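Small-Bay Industrial: What Tenants Are Signing and Why Landlords Are Splitting Buildings
Speaker notes, Guangming Xu
Aug 19, 2019 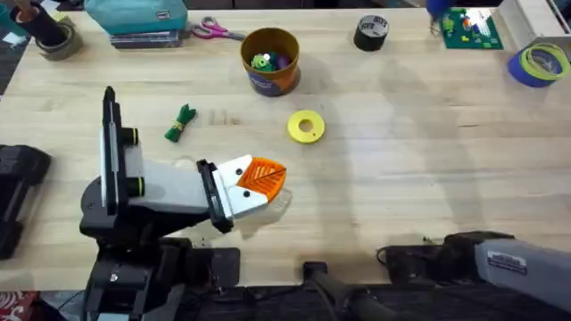 Slide 1. Scope. Multi-tenant industrial buildings only, units under 10,000 square feet. Big-box distribution is in Yusri Harahap's session after the break. Do not get drawn into it.

Slide 2. Demand. Most inquiries for small bays come from light assembly, trade contractors, repair shops and online sellers moving out of self-storage. They ask about power and loading before they ask about rent. Few of them want more than a token office.

Slide 3. The Kwok building. Former single-tenant warehouse, empty when the lease ran out in March. Owner had 2 choices: hold out for one replacement tenant or put up demising walls. Chose to divide. Budget items to read out: separate electric meters, restrooms, extra dock doors, sprinkler changes. Metering took longest — the utility would not schedule work until the unit plan was final.

Slide 4. Lease terms. Small tenants resist long commitments. Zesier asked for 2 years with an option to renew and got it, at a higher base rent. Flurkard took a longer term in return for a new floor coating. Explain that both leases are net, with common area charges reconciled once a year. Pause here, people usually ask about caps.

Slide 5. Costs to the landlord. More turnover, more commissions, more management time. Roughly 60 percent of the added operating cost at Kwok is management and leasing. The rest is repairs and shared utilities. Underwrite downtime between tenants for each unit separately — a single vacancy rate across the building hides the weak bays.

Slide 6. Parking. Check the zoning ratio before drawing walls. Flikard lost a unit from its plan over this.

Slide 7. Questions. If asked about cap rates, give the range on the handout and refer to Yusri. Rent roll template is on the last page of the handout.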